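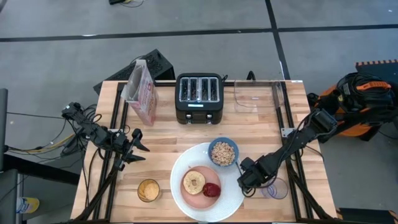
Ticket 687 — toaster, breakfast setup, Dilline kitchen room
Opened 10 July 2019. Status: waiting on part

Problem: Maltetti four-slot browns one side of the bagel only. Slots 1 and 2 fine, 3 weak, 4 does nothing. Display strip still lights up blue so it's getting power, panel is not the issue I think. Bagel half on the pink plate is still light tan, compare with that before anyone asks what "underdone" means.

Tried so far:
- different outlet, same
- crumb tray out, emptied, back in. Lots of crumbs. same
- unplugged 13 minutes, plugged back in. Slot 3 maybe a bit better?? not sure
- both round buttons under the display, pressed and held. Beeps, nothing else
- plain bread insted of bagel, setting 9. Slot 4 came out white

Update: called Lakatos parts desk. They say heating element on the end slot, sold as a pair. Need the model no. off the bottom plate — will get it when toaster is cold.

Update 2: model no. sent. Part comes from the Ukov warehouse, no ship date yet. Asked for one.

For now: use slots 1 and 2 only. Keep the cereal box away from the toaster pls, the top flap is open and leans. Rest of the breakfast stuff can stay put, cereal and the orange drink dont need the toaster anyway.

Leaving open til part is in adn slot 4 tested.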